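Removing tea and coffee stains from glazed mugs

Brown film inside a mug is tannin held in a thin layer of mineral scale. Dish soap loosens grease but has little effect on either one. Baking soda works on the film by mild abrasion. Citric acid works on the scale underneath.

For light stains, put 2 teaspoons of baking soda in the mug and add enough water to make a paste. Rub with a damp cloth, then rinse. Avoid steel wool. It scratches the glaze, and scratched glaze stains faster.

For heavy stains, dissolve a tablespoon of citric acid in a mugful of hot water. Let it stand 12 minutes, pour it out, and finish with the paste.

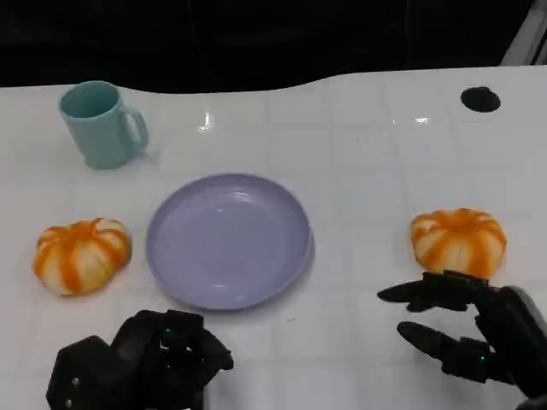 One reader comments that the acid step did nothing until the water was close to boiling, and asks if white vinegar can be used instead. It can, undiluted, but allow 6 hours and expect a smell until the second rinse.

Do not mix either acid with bleach. The combination gives off chlorine gas. Keep acid off marble counters and off metallic trim.

Plates with gray knife marks respond to the same paste. Test a small area on the underside first.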